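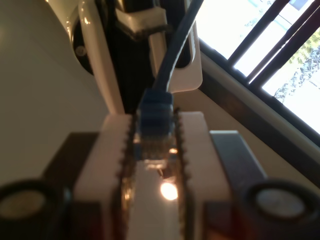

Figure 2. Blue RJ45 connector with ridged strain-relief boot, held boot uppermost. Gold-coloured contacts are faintly visible through the clear plastic at the lower end.

3.2 Connector and boot

The cords in the study were patch cords of the ordinary office kind, terminated at both ends in eight-position modular plugs. For handling purposes the plug was treated as three parts: the body, the latch and the boot. The body sets how the plug enters the jack. The latch holds it there and must be pressed to let it out. The boot limits bending where the cable leaves the body and, in everyday use, is the part most people take hold of (Figure 2).

Earlier work on patch cord wear, including our own pilot at the Owen building, recorded damage to the cord as a whole. A cord was either in service or withdrawn. This made it hard to tell a broken latch from a cracked boot or a kinked cable, and the three have little in common. A cord with a broken latch will often pass an electrical test and then work itself out of the jack some weeks later when a neighbouring cord is moved. A kinked cable may stay firmly seated for years with a poor pair inside it. In the present study each part was graded separately.

Two supplies of cord were used. The first, referred to here as the Trisau set, was bought new in January and had not been in service. The second, the Butico set, was withdrawn from wall outlets and desk switches during a refit, and its age was known only from purchase records. In total 306 plugs were graded before testing. Of these, 48 were set aside for latch damage already present at intake, most of it in the Butico set, and were not cycled.

3.3 Grading

Grading was carried out by the second author (Aitken) under a bench lamp and repeated by the first author (Humphreys) on a different day without sight of the first result. Where the grades differed, the plug was looked at again by both and the lower grade was kept.

The latch was graded on a four-point scale. Grade 0 was a latch with no mark. Grade 1 was a latch with whitening at the root, visible when the plug was tilted against the light. Grade 2 was a latch that had taken a permanent set and no longer sprang back to its moulded angle. Grade 3 was a latch cracked or missing. Whitening was harder to see on tinted bodies than on clear ones, and for tinted plugs the lamp was moved behind the plug and the root inspected through the plastic.

The boot was graded for splits, for slip along the cable, and for fit over the back of the body. Boots that had slid back far enough to expose the jacket edge were pushed home once and graded again. If they slid a second time in normal handling they were recorded as loose. Contacts were inspected for colour and for level – a contact sitting proud of its neighbours was noted but the plug was not rejected for it alone.

3.4 Insertion cycles

Each remaining plug was put through 200 insertions and removals in a fixed jack. Jacks were replaced at set intervals so that jack wear would not be counted as plug wear. An insertion was taken as complete when the latch was fully engaged and a light pull on the cable did not move the body. Removals were made with the latch fully pressed. Partial presses are common in practice and are probably a large share of real latch damage, but they are difficult to repeat in the same way and were left to a later study. 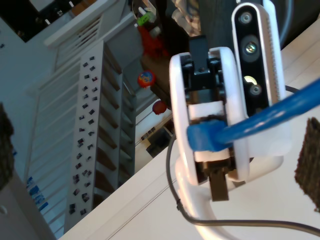
Cable weight and stiffness were also considered. A thick cable that rises straight from the boot and then turns sharply puts a side load on the body, and the side load is carried by the jack walls and by one edge of the latch. To keep this load alike between cords, the free length of cable was supported so that it left the plug in line and began to curve only after clearing the boot. Cords with a memory from tight coiling were hung for 35 hours before testing. A few in the Butico set kept their curl even so, and these are marked separately in Table 4.

Latch grade was recorded at the start, at the midpoint and at the end of cycling. Boot grade was recorded at the start and end only. Continuity was checked at the same points as the latch, with all eight conductors tested in order. Results were entered in Eduver against the label on the cord, with the two ends of each cord listed as A and B. The ends were treated as independent for latch and boot grades, and as one item for continuity.

No attempt was made to relate boot colour to wear. Colour in both sets followed the room the cord had been bought for, and any difference found would more likely reflect how often that room was rearranged.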